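FOR IMMEDIATE RELEASE

Flurthorpe students open their gripper workshop to the public this May

Nernura, the after-school robotics club at Flurthorpe Community College, is inviting families, neighbors and anyone with a soft spot for homemade machines to spend an evening in its workshop this May. Doors open at 5:30 p.m., admission is free, and there will be plenty of coffee for the grown-ups (and, if the baking goes to plan, enough cardamom buns for everybody).

The evening marks the end of the club's first full year of work on teaching by hand, in which students carry out everyday table tasks with a hand-held gripper and use what its camera records to train a robot arm.

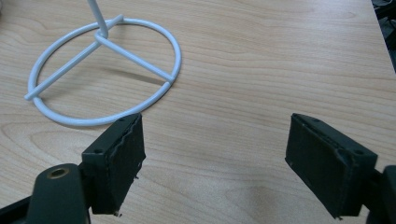
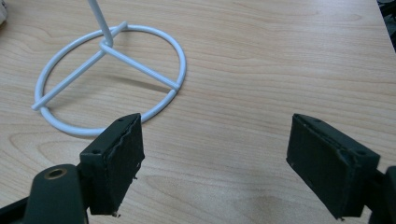
Practice with a white stand on the club's wooden tabletop, as the gripper's own camera sees it.

The project began, as a good many of the club's projects do, with a disagreement over what a robot ought to learn first. One group wanted it to play checkers. Another wanted it to set a table, and a small but very determined third group wanted it to feed the club's goldfish, a plan that was put aside for the goldfish's sake. In the end the members settled on household objects of the kind you would find in any kitchen or hallway, and the table-setting group has been gently pleased with itself ever since.

Over the school year the students have recorded 3000 short demonstrations. Each one is a single small job done from beginning to end: picking something up, hanging something on a hook, moving an object from one side of the table to the other. That sounds like quick work, and for the first few dozen it is. After that it takes patience, and the club would like to say how proud it is of the younger members, who stayed at it through the dark months of winter and kept up a very respectable singing program while they did so.

Every demonstration is watched by a second student before it goes into the collection. The reviewer notes what the task was, whether it was finished, and whether the object stayed in view for long enough to be useful. Of the 3000 recordings, 808 were set aside at this stage. The club has kept those too, in a separate folder, and a pair of older students are now using them to study which kinds of tasks people find hardest to do with two stiff fingers instead of five bendy ones. Thin handles are high on their list so far, and so is anything that rolls.

Visitors to the open evening will be able to try all this for themselves. There will be 6 stations set up around the workshop, each run by students who have been practicing their explanations on their parents for weeks. At the first, guests can take a turn with a hand-held gripper and find out how differently you move when you can't feel what you are holding. At the next they can sit down as reviewers and decide which recordings to keep. Other stations cover printing and assembling gripper parts, fitting the pads, sorting the recordings by task, and finally the robot arm itself, which will be attempting a few of the jobs it has been trained on. It may need several tries, and encouragement from the audience is very welcome.

The club would also like to thank Mäkelä, the family hardware store on the corner of the market square, which has given $1000 toward materials and has put up with a remarkable number of questions about screws. The money has gone into filament, pad material and a second work light, and what remains will help pay for the trip to the Destthorpe Student Robotics Meet, where Nernura will present its work to other school clubs from across the county.

Destthorpe will be a new experience for the group. In past years the club has gone to competitions with wheeled robots that pushed blocks around an arena, and came home happy and usually somewhere in the middle of the table. The Meet has a section for projects with no opponent at all, in which teams show what they made and answer questions from whoever stops by. The students have been preparing a display with drawings of their earlier gripper designs, including the very first one, which was held together with rubber bands and is still remembered fondly.

Applications for next year's club will be open on the evening, and forms will be on the table by the main entrance. No experience with computers or tools is needed. Several of this year's busiest members came in knowing nothing about robots whatsoever, and one joined in the mistaken belief that it was the chess club and has been to every session since. Students who would prefer to draw, write, take notes or organize will find just as much to do as those who like to build.

The workshop is on the ground floor of the Flurthorpe Community College technology wing and can be reached without steps from the parking lot. Younger children are welcome with an adult. Long hair should be tied back at the printing and assembly station, and guests are asked to leave drinks in the hallway.

About Nernura

Nernura is the student robotics club of Flurthorpe Community College. It meets twice a week after classes during the school year and is open to students of every grade. Members choose their own projects, keep a shared workshop journal and present their work to the public each spring.

Press contact

Members of the press who would like to visit the workshop before the open evening, or to speak with students about the project, are asked to get in touch through the college's main office.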